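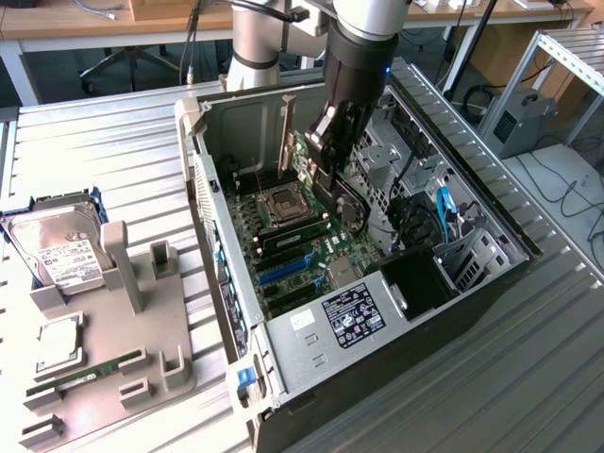
Disposal of surplus workstations, Wuststead office

Senyo Fiadzo
Members are advised that the Lovgate contract ends in May. Collection is quoted at 530 pounds. Comments are invited.

Avcombe_Records
This office objects. The sum would be better spent on repair.

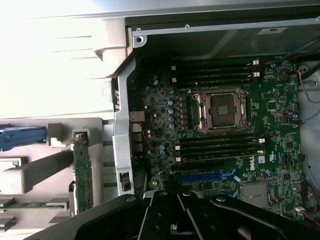
Dell board, socket and memory slots empty.

Arthur4
Repair is not supported by the current policy. Parts for machines of this age are seldom held by Lovgate.

Avcombe_Records
The policy refers to laptops only. Please see paragraph 4.
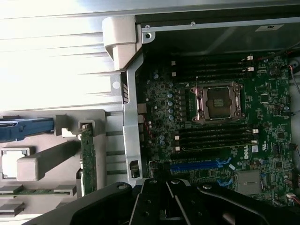 Reply from Senyo Fiadzo
The point on paragraph 4 is accepted. The quotation will be held until the wording has been reviewed.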